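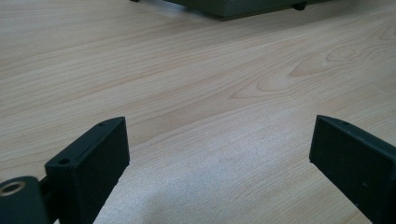
What do you use to clean a light wood table every day?
A barely damp cloth and one drop of dish soap, then a dry cloth, going with the grain.

sowa_fan16
Same at our house! I picked up my blond Sowa table in August and I still stop to look at the grain every morning. The arches are so pretty (mine has one big swirl near the end).

Iveno_Kitchen
Love those swirls! I skip the soap, though. Plain water for 10 years and mine still looks great.

drorard
Plain water won't lift butter, sorry. Try it after pancakes with 6 kids!

Iveno_Kitchen
Ha, fair. Soap on pancake days then. What about pale hazy spots?

drorard
Dry cloth first, could just be dust or flour. If it stays, test a little oil underneath the table.

sowa_fan16
Ooh, trying that tonight!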